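Shelf-Picking Arm: Build and Bench Tests
Project report, second term
Kornél Bodnár and Réka Vörös
Zinham shared workshop

1. Aim

The aim of the project was to build a small arm that can take single packaged items from a stepped counter display and place them in a tray. The arm had to be made with the tools in the Zinham workshop and had to run from a bench supply. It did not have to be fast. The work was split as follows: Bodnár did the mechanical parts and wiring, Vörös did the camera, calibration and control software. Both authors ran the tests.

2. Mechanical build

The arm is the second version of a design we call Pledodow. The first version used a belt on the shoulder joint and sagged when the arm was stretched out. In the second version the belt was replaced with a geared drive from Vass, and the base plate was made thicker. The full reach from the base axis to the fingertips is 673 mm.

The gripper has two black fingers, each an angled bracket with a flat upright tab. The brackets are bolted on so that a finger can be changed without taking the wrist apart. We changed them often during January and February, and the bolt holes on the left side had to be drilled out one size and sleeved. The tabs are flat because most of the items we wanted to pick have at least one pair of flat sides. Round items were left as a known weak point.

Jaw travel is driven by one servo through a pair of links. The links had 9 degrees of play when first fitted. Shims brought this down, but some play remains, and it shows up as a small twist when the jaws close on a narrow item.

3. Camera and calibration

The camera is fixed at the wrist and looks down past the fingers. Two mounts were tried. The first was printed with thin walls and moved when the cable was pulled. The second is cut from aluminum angle and has not moved since it was fitted. The cable is now tied at the elbow with enough slack for a full wrist turn.

Calibration is done with a printed grid taped to the table. The program takes 30 images of the grid from different wrist positions and works out the offset between the lens and the jaw center. This has to be repeated after any finger change. It takes most of a lunch break.

4. Test layout

The work area is a plain brown tabletop. The source is a clear acrylic tiered stand, set at an angle to the arm to make the approach harder. It was loaded with mixed groceries: candy bars, small cartons, a box of cookies and tubs with lids. A wicker basket of foil packets serves as a second source. The target is a cream tray on the far side from the stand.
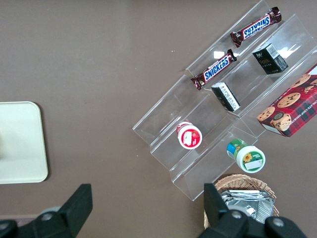 Figure 1. Wrist camera view with the jaws open. Stand at right, tray at far left, foil packets in the basket at bottom.

The clear stand was chosen on purpose. An opaque shelf gives the software an easy edge to find, and the table color does not come through it. With acrylic, the bright lines along the folds were at first taken for item edges. Vörös added a filter that drops any long thin highlight running parallel to the shelf direction. The filter needs the shelf angle as an input, and at present this is typed in by hand.

5. Results

Each type of item was given 40 attempts. An attempt was counted as good if the item ended up in the tray and nothing else was knocked off the stand.

Cartons gave the best results. The jaws close on two flat faces and the twist described in section 2 does little harm. Candy bars were second. The usual fault was closing on the crimped end of the wrapper, which then folded and slipped. Moving the grip point to the center of the bar fixed most of these. The tubs were poor. A tub lying on its side tends to roll along the shelf when the first tab touches it, and the control loop has no way to follow it.

Foil packets were left out of the scored tests. The reflections change with every small move of the wrist, and the detector returned a different outline each time.

6. Remaining work

- Rubber facing on both tabs, for the tubs
- Automatic measurement of the shelf angle
- Replace the link pins with a closer fit
- Diffuser over the bench lamp, borrowed from the Lullbridge group for one afternoon and to be copied

The drawings and the control program are in the workshop project folder under Pledodow 2. The wiring diagram there is older than the arm and still shows the belt drive motor.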